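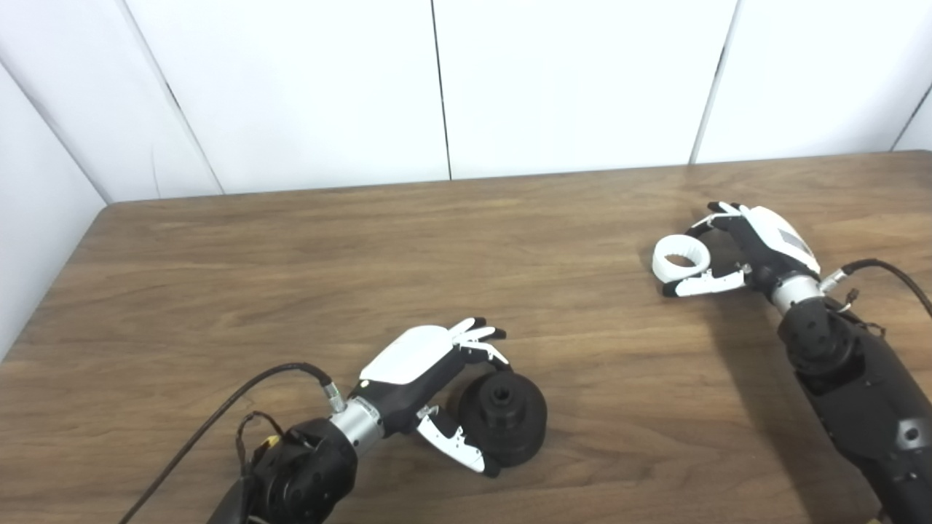
Page 4 of 11

Wultport Community Hall – opening-up safety checklist, with my comments

Right, so this is the bit of the round I do with a mug of tea in one hand, and I've typed it up the way I scribbled it. Ticks and crosses first, moaning after. Ulla Kinnunen did the same round last September and I've kept her numbering so the two can be laid side by side.

4.1 Front doors open fully, no key needed from inside
OK. The left leaf drags a bit on the mat. I've turned the mat round and it's better, but it wants a thinner one really.

4.2 Fire exit by the stage
NOT OK. It opens, but only with a good shove from the shoulder, and I'm not a small person! The bar needs adjusting. There were also two stacks of chairs well inside the yellow lines. I moved them and they'll be back by tea time, I'd put money on it.

4.3 Extinguishers in place, pins in, gauge in the green
OK, all of them. The one in the kitchen passage has lost its little sign – Indrek Liepiņa has a spare in his van and says he'll bring it.

4.4 Emergency lights
Tested with the key switch. All came on except the one over the cloakroom, which flickered and gave up. Same fitting as last year, Ulla's note says "new battery?" and mine says the same without the question mark.

4.5 Hot water at the kitchen tap
OK. Nice and hot, and the "very hot water" sticker is still up, although somebody has drawn a moustache on it.

4.6 Tables and worktops: wobble, splinters, loose edges
OK. Lean on each corner with both hands and rock it. If it creaks I put tape on the leg and it goes to the back of the queue for repair. Run a cloth along the edges too, it snags on splinters long before your fingers find them.
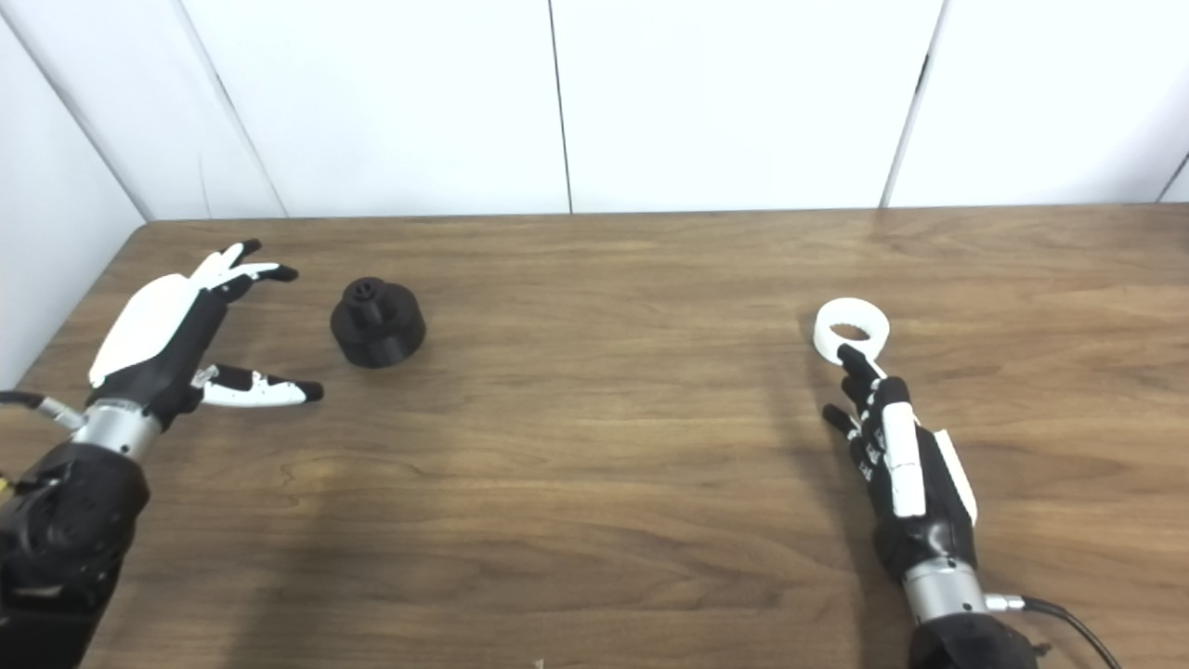

Folding tables get the same treatment plus the catch underneath. Open, lock, try to fold it without touching the catch. One failed and I've tied a red ribbon round it (it was the only thing in the drawer, sorry to the flower club).

4.7 Cables and sockets
MOSTLY OK. The long extension lead on the Chávez urn has a nick in the outer sleeve near the plug, so I've taken it out of use. Please don't fish it out of the box under my desk.

4.8 First aid box
NOT OK. Plenty of bandages, hardly any plasters, and the eye wash is out of date. Order with the next Ala delivery.

4.9 Meter readings
Electric 2980, water 139. The water one is awkward to read with the cupboard light gone, so take a torch.

4.10 Outside steps and ramp
OK but slippery – the moss is back along the shady side. Stiff brush and hot water, and do it before the dance classes start up again.

To be redone before I sign: 4.2, 4.4, 4.8. Loft and boiler room are on page 5.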